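On the Supply of Electricity to Rented Rooms

It has been the practice of this blog to treat one domestic matter at a time, and to treat it in full. The present entry concerns the number of wall sockets in older rented flats, and the arrangements that tenants make when that number is too low. It follows my move in December to the second floor of the Plindano building, where the main room is served by a single double socket behind the door.

The building was divided into flats at a time when a tenant might be expected to own a lamp and a wireless set. The wiring has since been renewed, but the positions of the outlets were kept. My own requirements are modest. They consist of a desk lamp, a computer, a telephone charger, a radio and, in the colder months, a small oil-filled heater made by Asta. All of these are used at the far end of the room, under the window, where the desk must stand if one is to work by daylight.

I wrote to the letting agents, Gatti, to ask whether a further outlet could be fitted on the window wall. Their reply was courteous and prompt. It stated that the work was permitted, that it must be carried out by an electrician on their approved list, and that the cost would fall to the tenant. The one quotation I have received is for 253 euros, with the making good of the plaster charged separately. I do not consider the sum unreasonable. I do consider it a large one to spend on a wall that belongs to another person.

The usual alternative is the multi-way extension lead, and a word on its limits is in order. Every lead carries a rating, normally given on the underside or near the plug, and the combined demand of everything connected to it should remain below that figure. Mine, an Avus, is rated at 3000 watts. Lamps and chargers make little difference to the total. Heaters, kettles and irons account for most of it, and two of these together may exceed what the lead can safely carry.

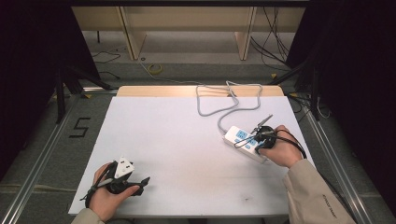 Ottavio Pace wrote in reply to my earlier note on this subject that the rating is only half of the question, and that he would never run a heater from an extension lead at all, whatever the figure on the label. He keeps his own heater on the wall and moves the desk to it in winter, daylight or no daylight.

I accept the point with regard to the heater, and have altered my arrangements accordingly. The Asta now has one half of the double socket to itself and stands nearer the door than I should like. The lead takes the other half and supplies the desk. The room is slower to warm at the window end, and I have taken to starting work at ten o'clock instead of nine.

Certain other habits may be recorded. A lead should not be run under a rug, where any heat is held in and damage goes unseen. One lead should not be plugged into another. A cable supplied on a drum should be fully unwound before it is put to heavy use. Plugs that feel hot to the hand should be withdrawn and examined, and any lead with a cracked case or a worn cord should be replaced and not taped.

There remains the matter of the kitchen, where the refrigerator and the washing machine share an outlet placed at the height of the worktop, for reasons I have been unable to establish. Gatti have undertaken to send someone to look at it. I shall report on the visit when it has taken place, and on the price of the new outlet should a second quotation arrive.

Contact the author | Copyright reserved, text may be quoted with acknowledgement | Back to top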